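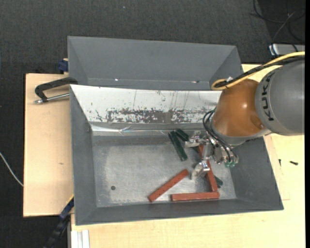
Botond Somogyi wrote in the comment box that he could finally hear the person across the table from him, and that he would put up with the dust and the stains if it meant the old floor never came back. His comment was one of the longer ones we received. Most people who used the box wrote a single line, and most of those lines were about noise.

Figure 4. Dark carpet beyond a light wood tabletop, with gray metal bins on the work surfaces.

4.2 Views on carpet in shared workrooms

The survey was sent to people working at the Dralton and Jalali sites in July, after the hard floors in the shared workrooms had been replaced. We received 1247 forms. After removing duplicates and forms with no answer to the main question, 1094 were left for analysis. The main question asked whether the new floor had made the room better, worse, or no different to work in. Follow-up questions covered noise, cleaning, comfort when standing, and appearance.

Noise was the topic people had the most to say about. Dropped parts, chair legs and carts had been the usual complaints under the hard floor, and these came up less often in the new forms. Speech was a different matter. People at the Dralton site said they could follow a conversation more easily, while several at Jalali said that voices from the far end of the room now stood out more – the background clatter had covered them before. We did not measure sound levels at Jalali before the change, so we cannot say how much of this comes from the floor and how much from the layout of the room.

Figure 4 gives an idea of the surfaces involved. The carpet is charcoal and textured, and it does not cover the hard surfaces where the work is done. Metal on wood can still be loud. A soft floor takes up some of the sound in a room, but it does little at the point where one hard thing meets another, and people who spent the day at a table tended to rate the change lower than people who moved around.

Cleaning was the main source of negative answers. The cleaning contract, held by Jeseo, allowed the same time per room as before. Small screws and wood chips are easy to sweep off a hard floor and much harder to get out of a textured one. Seven people asked for a hard strip along the benches, with carpet kept for the walkways. A textured carpet in a dark color was chosen partly to hide marks, and two respondents pointed out that it hides dropped screws just as well.

Comfort when standing was rated higher at both sites. This agrees with the earlier Gisonov trial, which looked only at people who stood for most of the shift. Our group was more mixed. Those who sat for most of the day often left this question blank, and we did not count a blank as a neutral answer.

Appearance drew few comments. At Jalali the color was called gloomy on dark mornings, and one person asked for more lamps. The lighting was the same before and after the change and is taken up in section 4.3.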